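Nustport
A word list of computer repair, in the words people use when they talk about it

Version 3. Last changed 20th March.
Put together by Dagný Hallgrímsson and Sérgio Bastos, with a lot of help from the Bonden repair evenings.

What it is

Nustport is a small, friendly data set of words and short phrases for the parts of a desktop computer, plus the everyday names people give those parts when they don't know the proper one. We love these names! "The brain," "the fan box," "the gold teeth," "the bit that clicks." They are in here, matched to the standard term, with a note on how common each one was.
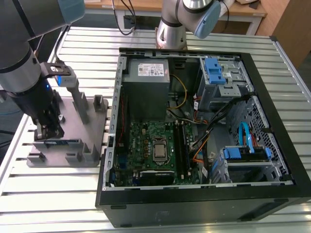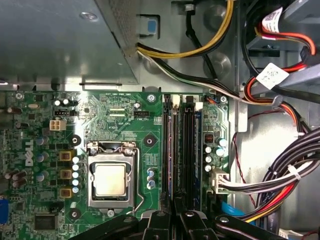
Most lists of computer terms start with the official name and work down. We went the other way and started with talk. Somebody describes a part, we write down what they said, and only then do we look for the term it belongs to. Take the power supply, the gray box with the yellow wires coming out of it: we have it as "the brick," "the heavy bit," "the plug end" and (our favorite) "the spaghetti box." All four point to the same entry, and you can search from either side.

What's in the files

terms.csv has one row per standard term. There are 181 of them, from "airflow guide" to "zip tie." Each row has an ID, the term, a plain definition and a part group.

saidas.csv has the everyday names. Each row has the name as spoken, the ID of the term it matches, and a score for how sure we are of the match. The score runs from 1 to 3, where 3 means both of us agreed right away and 1 means we argued over lunch.

talk.txt has 80 short snippets of conversation with the names in place, for anyone who wants to see them in real sentences. Names of people and shops have been taken out.

How we collected it

We sat in on repair evenings and wrote things down by hand. No sound was recorded. 40 people agreed to let us use their words, and they ranged from total beginners to Hafþór Skov, who has been fixing computers forever and still calls every screw "a little fella." (It's in the list. It matches "case screw," score 3.)

Spelling is standard American throughout, except where the spelling changes how a word sounds. So "mobo" and "mobe" are two rows.

Good uses

Search boxes on help pages are the big one. If a person types "lever next to the chip," they should land on the page about the socket, and this list can make that happen. Teachers have used it for beginner classes, and Villads Þórarinsdóttir made a really fun matching card game out of the first version, which we'd love to see more of.

Known gaps

Laptops are hardly covered. Words for sounds ("the whine," "the tick tick") are thin and need a lot more work. Almost everyone we listened to was a grown-up, and kids surely have better names than we do.

Some everyday names match more than one term. "The card" is the worst of them, with rows for graphics card, network card and memory card. We kept them all and gave each a low score. "Hard drive" is also used by plenty of people to mean the whole computer, so please don't treat that row as a mistake!

Changes

Version 3: part groups added, duplicate rows for "ribbon" merged, definitions rewritten in shorter sentences.
Version 2: talk.txt added.
Version 1: first list, terms only.

Planned for April: a fresh batch of names for cables and connectors, collected by Villads Hjaltadóttir.

Adding your own

Yes, please! Send us the name exactly as you heard it, the part it was used for, and a line on who said it (beginner, hobbyist, repairer). Leave out real names. One row is plenty, and rude ones are fine as long as they're clear.

License

Free to use, change and share. A mention of Nustport is nice to have.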